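Resetting the table between runs – is there an actual rule for this?

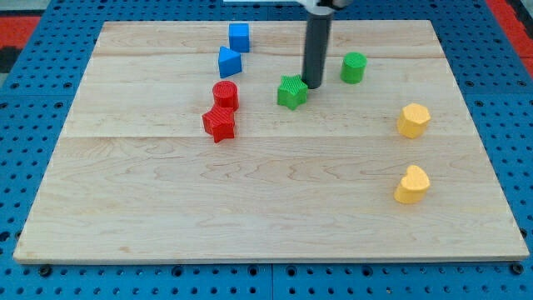 Asked by janport_bench

Small arm, pushing and sorting printed blocks by color on a wood board. 631 runs logged so far and now two of us disagree. I put the blocks back by hand wherever, he wants marked start spots. Also do I need to hit the e-stop every time I reach in, or is pause enough? The manual from Conder is vague. We're not a factory, just want to do it properly before January.

Suksawat

Pause is not a safe state. Software pause can un-pause. Use whatever protective stop your controller has, check it's really engaged, then reach in. E-stop is for emergencies, don't wear it out as a door handle. And write down who is allowed to press resume – should be the person who had their hands in there, no one else.

For the arm itself look at ISO 10218, and do a written risk assessment for your own setup. Yes even for a small one. A thin rod pointing down is worse for a hand than a big round tool, so put that in.

sondham2000

just slow it down and keep your fingers out, been doing it for years no problem

Conder_user

Ignore the one above, slow is not stopped.

On placement – depends what your testing. Fixed spots if you're comparing two versions of the software, random if you want to know it copes. But random means a list of positions made beforehand, not "wherever". People drop things in the same comfy area every time and leave the rest of the board bare. Save the start layout with each log. Re-check the board hasnt shifted too, ours crept a little every session until we clamped it.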